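2024-12-21

# A day at the Breathnach textile mill

I have wanted to get inside Breathnach for years, and the winter open day finally lined up with a trip to see my cousin Bláthnaid Heffernan, who lives just up the hill. We were at the gate early, with tea in a flask, and I loved every minute.

Jarlath Foley took our group through the weaving shed first. He only ran one loom for us, and even that was so loud we had to lip-read! The old Rultex machines can take 2,000 warp threads, and every one gets tied in by hand when the pattern changes. Daithí Lynch showed us the knot, then did it again slowly, and I still couldn't copy it.

## The print room

My favorite part, easily. Screens lean against the walls all the way up the stairs, 18 of them just for the Narnwood range (leaves, hedgerow berries, a very handsome thistle). Each color needs its own screen, so a busy floral takes far longer than I'd guessed. Finbarr Mulcahy let us pull a squeegee over some scrap cotton. Mine smudged. Bláthnaid's was perfect, and she has mentioned it since.

I came back to her spare bedroom with florals on the brain, looking at leaf sprigs, orange-red berries and pale blue blossoms on the table cover.

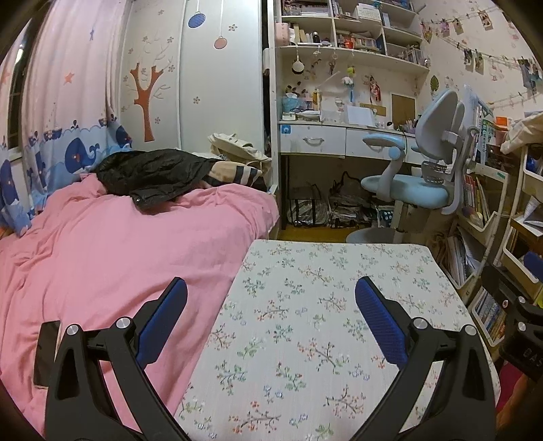

## If you go

- The next open day is in May. Book ahead, as groups are kept to nine.
- Wear flat shoes. The shed floor slopes toward the river.
- The remnant bin is by the exit, and it's worth a good dig.
- Soup at the Jilik café across the bridge, with brown bread.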